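Chapter 7
Looking after a small arm

Back in August I got a phone call from Temitope Amadi, who had taken over the bench arm in our upstairs room and was not enjoying it. The arm wouldn't hold its pose. She'd send it to the same spot over the paper, and each time it stopped a little lower than the time before. She had already reloaded the software twice, swapped the computer, and read a long forum thread about encoder noise (it was a thread about a completely different arm). I asked her to put a hand on the base and give it a gentle push. There was a pause, and then a word I can't print in a textbook.

The base was loose. Two screws, a quarter turn each, and the arm behaved itself for the rest of the term.

I tell that story at the start of every course I teach, and this chapter grew out of it. The earlier chapters were about getting an arm to move. This one is about keeping it moving, and it covers a single machine from the table up: the surface it stands on, the base, the joints, the wiring, the fingertips. By the end you should be able to set up a small servo arm on a bench, check it over in the morning, and work out which part is playing up before you start pulling things apart.

You don't need much. A set of small hex keys, a couple of screwdrivers, side cutters, clear tape, a soft brush, a torch, and a notebook. Please do get the notebook. Ours is known as the Keron book, after the label on the cover, and it's the most useful tool in the building – page after page of dates, servo numbers and grumbling in Rachid Abou Zeid's tiny handwriting.

The arm we'll be using is a multi-jointed one with a two-fingered gripper, driven by hobby-style servos. If yours is a different make, nearly everything still applies. Servos run warm, screws back out, wires rub. Look at how it stands before you read on, and notice how far the gripper ends up from the base when the elbow is bent over like this. All of that weight hangs off a few small fasteners, and any slop at the bottom gets bigger on the way to the fingers.

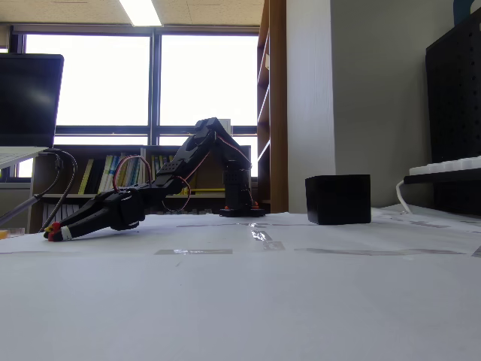
7.1 Start with the table

People skip the table. I did for years! But the arm only knows where its own joints are. It has no idea that the bench has shifted, or that a sheet of paper has lifted at one corner and is now sitting a couple of millimetres higher than it was yesterday.

We cover the bench in white paper. It's cheap, it makes small parts easy to find, and it shows marks, so a finger that has been dragging will often leave you a smudge to go by. Tape every seam down flat. Run your palm over the whole area, and if you feel an edge, tape that too. When the paper gets tatty, replace the sheet and then re-check your lowest height, every time, even if you're certain it's the same paper.

Clamps next. Go round each one with your fingers before you power up. Wing nuts loosen with vibration, and they do it slowly enough that you won't catch it by eye.

Then give some thought to where the power goes. You want the switch where you can reach it without leaning across the arm's path, and you want to practise reaching for it. Musa Fashola makes his students find the switch with their eyes closed before they're allowed to run anything, and I've pinched the idea for my own classes.

7.2 The fingertips and the height check

The business end gets the most wear and the least attention. Our test task is picking up small red beads and putting them in a black box, which sounds like child's play until you try it. A bead is round and shiny and rolls if you so much as breathe on it. If one fingertip is a hair lower than it should be, you scrape the paper. If it's a hair too high, you close on nothing, or you pinch the bead above its middle and squirt it across the bench. 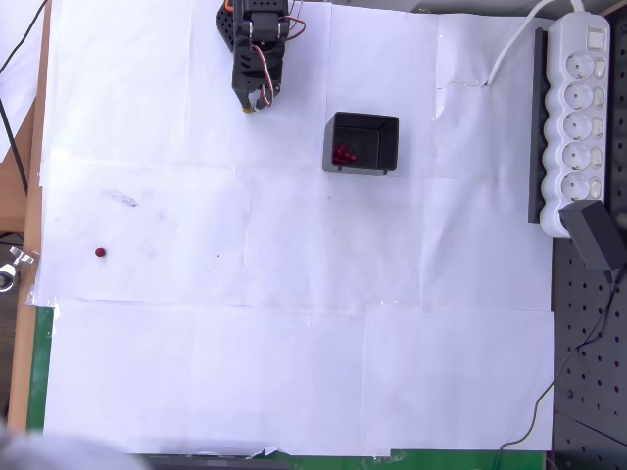 So the height check comes first. Bring the gripper down over bare paper at the slowest speed you've got and stop while there's still a gap. Slide a strip of ordinary paper under the tip. Lower in tiny steps until the strip just drags, then write down the number. On our arm the wrist servo reads 1,455 at that point when all is well. If it has wandered by more than 195 counts, stop there and go looking for the cause. Don't simply type the new number in and carry on, because you'll be burying a loose screw under a software fix, and the screw will keep getting looser.

Repeat the check at a far corner of the paper. If the near spot is good and the far one is low, suspect the shoulder or the base. If both are out by the same amount, look at the fingertip itself.

While you're down there, check the wiring. The loops need enough slack for the joint to go through its full travel, with a bit to spare, and no more than that. Too tight and they tug at the connector. Too long and they catch on a bracket, or on you. Move each joint by hand with the power off and watch the wires the whole way (it's dull, I know). Salamatu Adebisi once spent most of an afternoon chasing a twitch in a gripper that only happened with the elbow bent, and it was a connector being pulled half out of its socket on every pass.

7.3 Keeping count

Our shop logs cycles, where one cycle is one pick and one place. The first servo we ever replaced on this arm lasted 3,134 of them. The one after it managed only 1,130, and the Keron book told us why: three entries in a row said "gripper warm" and none of us had done anything about it. The closing force was set too high, so the motor was straining against its own fingers the entire time it held a bead.

Set the closing force as low as the job will stand. Start from nothing and work upwards until the bead stays put through a full swing of the arm, then add a touch. After ten minutes of running, turn the power off and hold the back of your finger near the gripper servo. Warm is fine. If you'd rather not leave your finger there, the force is still too high, or something is binding.

Before you go on to 7.4, where we take the wrist apart, do the base push, the clamp check and the two height checks on your own arm and write the results on a clean page. You'll want those numbers when you put the wrist back together.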